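I Did the Customer Persona Exercise So You Don't Have To Believe In It

Every small business course I have ever paid for gets to the persona worksheet by the second session. You know the one. You give your customer a name and an age, you decide whether she owns a dog, and then you are supposed to make every choice in your business by asking what she would want.

I run a small shop called Clalla. We sell household odds and ends and a changing shelf of imported snacks, mostly online, with a pickup counter that's open until 6. I signed up for the Flirham course in September because Natália Serrano, who owns the stationery place two doors down, swore it had sorted out her pricing. I think her pricing was fine before. But I went.

My persona was called Busy Brenda. Brenda had two kids and a commute. She valued quality but was careful with money, like every person I have met. The instructor, Martim Neves, told me Brenda was "very strong." I asked what would make a persona weak and he said lack of detail. So I gave her a sister in Ohio and he liked her even more.

My trouble with it is that I made her up. I sat in a folding chair and wrote down what I already thought, and then I was told to treat it as information. When I asked Brenda whether I should stock bigger packs of crackers, she said yes. I had already wanted to stock bigger packs of crackers.

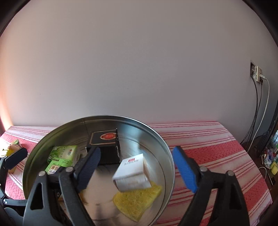 The big steel basin, with a few things in it.

What I did afterward was duller and took longer. I pulled the order history and read through the last 500 orders, line by line, over several evenings. No software. Vsevolod Zinchenko, who does my books, offered to build me a chart and I said maybe later, because I wanted to see the actual orders go by before anybody averaged them.

I didn't find Brenda in there. A lot of what I did find was boring: people buy what they bought last time. The surprise was how many orders had one dull item and one silly one. Dish cloths and candy. A drain strainer and something crunchy they'd clearly never tried. I had been planning the site as if these were separate groups of people, with separate menus and even separate newsletters. They are the same people at the same checkout.

Now, I can hear Martim saying that this is exactly what a persona is for, and I could just update Brenda. Maybe. I'd say that if you have the orders you don't need Brenda, and if you don't have the orders you shouldn't trust her. He and I went back and forth on this by email and neither of us moved much. He did make one fair point, which is that order history only shows you the people who bought. Somebody who looked and left isn't in there. I don't have a good answer to that, and I don't think a worksheet does either.

I also called 7 customers. I hate calling people. Five picked up, and one of them, Lurdes Marinho, kept me on the phone for most of my lunch and told me my shipping page was so confusing that she had her nephew place the order. That page had been up for two years! I had rewritten the "About Us" page four times in those two years — on advice from another course, naturally — and had never once reread shipping. 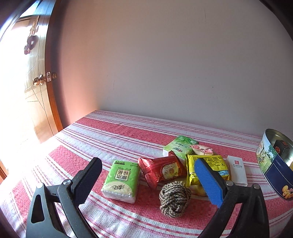
What I changed, and what I left alone

The shipping page is now short. One price under a certain weight, another price over it, and the pickup hours at the top. I merged the two newsletters, and so far three people have written to complain, all of them politely.

I left the cracker packs the size they were. Both of my suppliers, Erkach and Carrilho, would love for me to go bigger, and their reps have a persona of their own for me, I'm sure of it. Growing Greg, or something.

Is business better? A little, possibly. It was also the season when it usually gets a little better, so I wouldn't put that in a testimonial. Zerrin Karakaya from the course asked me to send her my filled-in worksheet as a sample for her own shop, and I sent it, along with a note telling her to read her orders first. She wrote back that she hasn't opened yet and doesn't have any orders, so I told her to start with the phone calls.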